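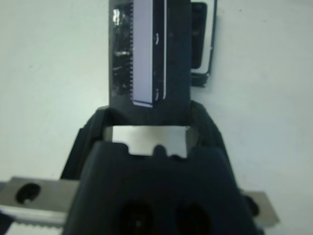

Flat black piece held upright, silver metal plate behind the gap

Clearing out a basement workshop, how do I sort the small stuff?

Posted by Sirkka Oksanen in Home & Storage
Saturday, May 29, 2021

I'm clearing my uncle's basement in Clollusbridge. The big tools are already spoken for. What's left is the small stuff: screws and bolts, brackets, hinges, drill bits, odd plastic covers, chargers with no device, flat black pieces that could belong to anything, and keys. He kept it in coffee cans and in a steel cabinet with 12 drawers. Nothing is labeled, and most of the drawers hold a mix.

I have the house until the end of next month and can get there on weekends. I started in March by sorting screws by size and gave up after one can. I don't want to throw out things someone could use, but I also can't bring it all home. My apartment has one closet.

What I'd like to know:

How fine do I sort before it stops being worth it?
Does anyone take mixed hardware as a donation?
What do I do with parts I can't identify?

I'm on the Erncombe side of town if that matters for drop-offs.

dell_in_birkett

Stop sorting by size. I cleared my parents' garage in Birkett and lost a lot of evenings to that. Sort by what will happen to it:

Keep
Give away
Metal scrap
Electronics drop-off
Trash

Put out a box for each one and a tray for things you can't decide on. Do one drawer at a time and don't open the next one until the first is empty. When the tray is full, go through it before you do anything else. If you still can't decide on something, it goes in the give away box.

For screws, all I did was pull out the rusty ones and the stripped ones. The rest went into jars by type, wood screws in one, machine screws in another, and so on. People who want screws don't care if the lengths are mixed. I put the jars on a neighborhood list at 4 dollars each and they were gone by Sunday night. The ones I listed as free got a lot of messages and then people didn't show up, so I'd put a small price on them.

Keep the cabinet for last. It will probably sell faster empty than full, and you need somewhere to put things while you work.

On the unknown parts, check them for a molded number or a maker's name, usually on the back or on an inside edge. Wipe them first. Type the number into a search with the word "part" after it. I had one marked 1015 that came up right away as a vent cover for a dehumidifier we had gotten rid of years before. If there's no number and it doesn't match anything still in the house, let it go.

Chargers: read the label for the voltage and the plug type. If it doesn't fit something you own now, take it to electronics drop-off. Don't put them in the regular trash.

hankw

just get a dumpster

Corner Shelf

I agree with most of what dell said but I would not sell jars. You have to meet people and answer messages and it eats the weekend. Call the theater department at the high school, or a repair group if there is one near you. Ours took six boxes and didn't ask for anything to be sorted except sharp things, which they wanted wrapped and marked. Call first, some only take drop-offs on certain days.

Two more things. Set the keys aside until the house is actually closed out. I tossed a bag of them and one was for the side gate. And go through the coffee cans over a tray or an old sheet, don't reach in. Mine had loose razor blades at the bottom.

If you end up with bins at home, Zurkoseo makes shallow ones with lids that slide under a bed. They're fine for hardware as long as you only fill them halfway. Full ones get too heavy to pull out and the handles bend.

Sirkka Oksanen

Thanks. I called the school in Erncombe and they'll take the hinges and brackets and any jars I fill. Starting on the top row of drawers next weekend.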